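Wasen Skills Forum > Practice Rooms > Suture Stations
Topic: Thread handling and pad placement in the shared practice room

ctrevaskis
Posted March 24, 2020

Members are asked to read the following before reserving a suture station. The room on the Hollis corridor has been in regular use, and several members have written to ask how the stations should be left between sessions. I would like to settle two matters in this thread: where clear plastic items may stand, and how thread should be managed on the soft pads.

Small plastic items are to stay at the side of the station and be returned to the shelf at the end of the reservation. Members have been placing them close to the working area, where they are easily knocked. Anything with a projecting part, such as the bluish-violet clear piece with the white rounded top and the short black part sticking out of its side, should be set down with that part turned away from the work. Labels should be left in place, including those that have become faint.
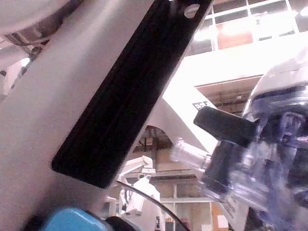

Thread is the second matter. I propose that all practice lengths be cut before the session begins and that no loose ends remain on the pad when the next member arrives.

Coralie Trevaskis
Room coordinator

illero_bench
Posted in reply

Thank you for setting this out. I support the rule on plastic items. I do not support cutting every length in advance. Members who are learning continuous stitches need a longer thread than those who are tying single knots, and a fixed length would serve neither group well. I would prefer that each member cut as needed and clear the ends before leaving.

pm166
Posted in reply

I agree with the previous poster. I also ask that the pads be rotated. The same side is used in nearly every session, and it wears quickly near the middle.

ctrevaskis
Posted in reply

The point about thread length is accepted. The proposed rule will read: "Cut as needed; clear all ends before leaving." Rotation of the pads will be added to the sheet on the door of room 2214.

ivix_north
Posted in reply

May I raise a concern about tension? Guidance given to new members in this room has been inconsistent. Some have been told to keep the thread taut at all times, and others to leave slack until the knot is placed. My own view is that a white thread under light tension is easier to follow, particularly where it rises clear of a pale pad and stands against a dark background. Near the surface of the pad it is much harder to pick out. For that reason I would ask the room to consider buying a colored thread for beginners.
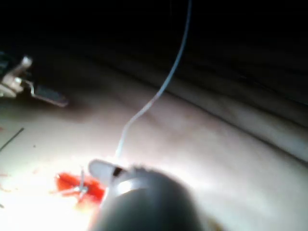

Colored thread was tried by our group last June, according to illero_bench, and the beginners did find it easier to follow. They then had difficulty when they changed back to white. Illero_bench would sooner see the pads replaced with a darker type and the thread left as it is.

ivix_north
Posted in reply

I have read that account and remain of a different opinion. A darker pad would make the folds and creases harder to judge, and those are the features a beginner most needs to see. Changing the thread also costs less than changing the pads.

pm166
Posted in reply

Could both be tried? Two stations could be given colored thread, with the others left unchanged until June.

ctrevaskis
Posted in reply

I will put that arrangement to the next room meeting. Until then, white thread remains standard at all 5 stations. Members with a preference on pad color should post it in this thread - please do not send it by private message, as replies sent that way cannot be included in the record.

illero_bench
Posted in reply

Noted. My preference for the darker pad stands.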